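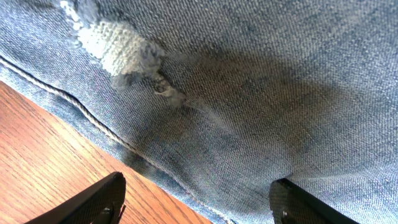
Pevodbridge > Guides > Wrist camera > Cloth grasping > 4. Edge and seam set-up

Last updated: June, after the Distow planner merge

4. Edge and seam set-up

Do sections 2 and 3 first (hand-eye calibration, finger masks). If the masks are off, everything below will look like it works and then won't.

You need: arm in hold, wrist stream up, Limsakul perception node running, planner in dry mode. One garment, denim if you have it. Jeans with wear on them are best, plain new cloth is too easy and you'll tune to nothing.

4.1 Start the node

1. Open a terminal on the cell PC. Not the laptop, the laptop drops messages.
2. Run: limsakul up --profile cloth-close
3. Wait for "stream ok" and then "mask ok". Two separate lines. The second one is slow.
4. Check the port. Default is 1783. If something else has it the node picks another one and doesn't say so, and the planner sits there listening to nothing.
5. Open the viewer, turn on layers: edge, seam, wear, finger mask.

Note: if the viewer comes up grey, close it and open again. Known bug.

4.2 Get a useful view

1. Jog the wrist down until cloth fills most of the view but a corner of bare table still shows. The edge finder needs both. All cloth, no table = no edge, it will just return the nearest fold.
2. Both fingertips should be in view at the bottom, open wide. Jaw opening on the slider, not by hand.
3. Try to have one seam and one fold in view. For jeans go for a seam that runs close to the cloth edge at an angle, with a faded or frayed patch further up. That is the hard case and it's the one we tune on.
4. Hold still. Press Freeze.

CAUTION: at this height the fingers are very close to the table. Speed cap at 30 percent before you jog down, and leave it there for the whole section. The force stop does not catch a slow sideways drag on cloth.

4.3 Edge threshold

Edge here means cloth against table. Green line in the viewer.

1. Set edge_min to 40.
2. Look at the green line. Should follow the cloth boundary all the way, one line, no jumps.
3. Line wandering off along the wood grain? Raise edge_min in small steps. Orange or reddish tables with a strong grain do this, and anything glossy under a side light.
4. Line has gaps near the fingers? Finger mask is too fat. Go back to 3.4, shrink it a bit, come back.
5. Save. The file is edge.cfg in the profile folder. It does not autosave, whatever the tooltip says.

Note: a turned or folded edge can give two lines, one inside the other. Keep the outer one. There's a tick box, "outer only", default off for some reason.

4.4 Seam layer

Seam is drawn yellow. The finder looks for a raised ridge with a stitch repeat on it, so tan thread on blue denim is about as good as it gets. Dark thread on dark cloth is bad, see 4.8.

1. Turn off the edge layer so you can see.
2. Set seam_contrast to auto, press Fit.
3. You want one yellow line along the ridge. Small breaks at the puckers are fine, the planner joins them.
4. If the line splits into a lot of short bits, raise seam_join. If it runs on past the end of the seam into a fold shadow, lower it.
5. Unfreeze, watch a few seconds live, freeze again. Line should stay put. If it shimmers that's exposure, lock it (camera tab, bottom).

4.5 Wear and holes

Do not skip this. Worn patches are where most bad grasps come from. Where the blue threads are gone and the white cross threads show, you get a bright patch with lots of tight parallel lines in it, and to the seam finder that looks like a realy good seam. Ragged fibers around it get picked up as edge. So you get a confident grasp pose in the middle of nowhere.

1. Turn on the wear layer. Red fill.
2. Click once in the middle of the white patch. The fill should grow out to the frayed border and stop.
3. If it leaks into the normal twill, lower wear_grow. Faded light wash leaks easily.
4. Check any thin tail of fraying coming off the patch. It's often missed. Brush it in by hand if needed, B key.
5. Look for smaller thin spots near the top of the view as well and click those too.
6. Press Learn. Button goes dim while it runs.
7. Turn the seam layer back on. No yellow inside red. If there is some, repeat from step 2.

Note: lint gets flagged sometimes. Ignore anything smaller than a fingertip, the planner does.

CAUTION: never Learn with the finger mask off. Screw heads on the fingers catch light, the node learns them as wear, and then masks its own fingers out of every grasp. Fix for that is a full profile reset and you start over at 4.1.

4.6 Hand over to the planner

1. In Distow, load task edge_pinch. Stay in dry mode.
2. Set source to limsakul/cloth and check the port matches 4.1.
3. Press Propose. You get up to five poses drawn over the frozen view, best one thick.
4. The best pose should have one finger on the table side and one on the cloth side of the edge, with the pinch line crossing the edge close to square.
5. Reject anything that crosses red, or that pinches a crease out in the middle of the cloth. Click, then Del. Rejects are logged and count towards ranking next time.
6. If the top pose sits right on the seam, decide. Seams hold well but they're thick, and a pinch there can pull up more cloth than you asked for. We set seam_offset so it lands just beside. Up to you.

If you get error 393 the pose list is stale, ie the view moved after Freeze. Freeze again, Propose again.

4.7 First live grasp

1. Dry mode off. Speed still capped.
2. Hand on the stop.
3. Press Step, not Run. Step pauses at approach, contact, close, lift.
4. At contact, look at the live view. Cloth between the fingers should be one layer, or one fold if the task says fold. Not table.
5. Close, then lift a little. Check slip reading.
6. Lower, open, back off. Do it again from a differnt start pose before you trust it.

4.8 Stuff that goes wrong

No seam found, cloth is dark: set seam_contrast to manual and turn the side light up. Dark on dark may never work, use edge only.

Edge good on the left, bad on the right: uneven light. Even it out before touching thresholds.

Fold taken as edge: too much cloth in view, see 4.2 step 1. A soft shadowed valley is the usual one.

Everything shifted by the same amount: calibration. Section 2.

Worked before lunch, doesn't now: check the window blinds. Then exposure lock.

Profile from the Drurnthorpe cell: don't copy it over. Different fingers, the masks won't fit. The edge.cfg file is fine to copy, nothing else.

Go on to section 5 (two-point lift) once you've saved the profile.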